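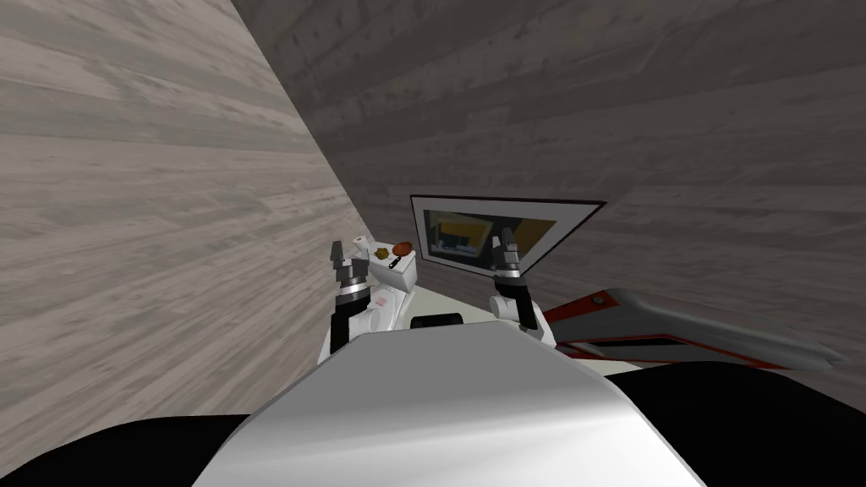

Two-finger gripper comparison in sim: where do I put the cameras?

posted June 22, 2022 by simkitchen_dan

I'm having a blast with this! I've got a simulated two-arm robot in a kitchen-type room and I'm comparing the Drundska gripper model with the Vulow one, same arms, same controller. One head view, one view per wrist. The head view is great for seeing both grippers at once, but it's useless for judging how close the fingers are to anything. The wrist views have the opposite problem. Get near a panel and I lose most of the room.

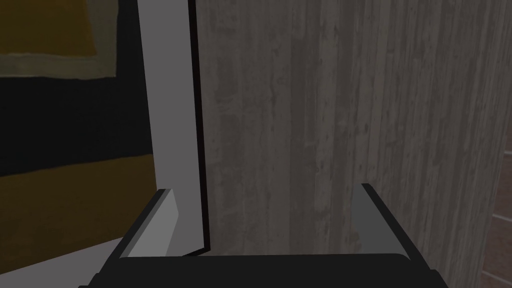
Has anyone moved the wrist camera back, or is a wider lens the better bet? I've logged 1,119 tries so far and would love to stop guessing.

gantrygoose
Go wider first. It's one number in the config and you can put it back in ten seconds. I ran the Vulow with the stock lens from January on and kept blaming the fingers for misses that were really down to the view. Also swap your wall textures while you're at it! Plain concrete and wood grain give my depth estimates very different results with the same arm pose.
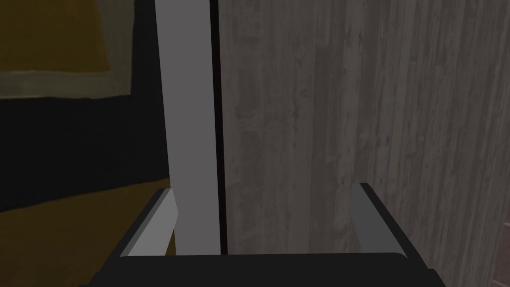 Wrist view, fingers open, wood-grain finish

Dellalside_lab
I'd go the other way and tilt the camera 15 degrees toward the fingertips (leave the lens alone). Wide lenses bend the edges, and that's just where your fingers are. Then run both grippers on the same 23 start poses, or you're comparing poses and calling it grippers. Clutter matters too. A cylinder, a roll and thin wiry bits next to each other will teach you more than a single cube ever will, so log them separately.
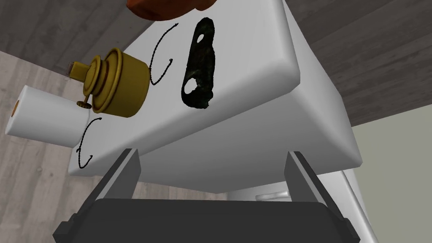
cervantes_fan
Does the tilt still work with longer fingers? I use the Cervantes controller and mine started clipping the bottom of the view. Anyway, cap the runs at 2,000 per gripper, the curves go flat after that. And try the tilt AND the wider lens, it's sim, it's free!!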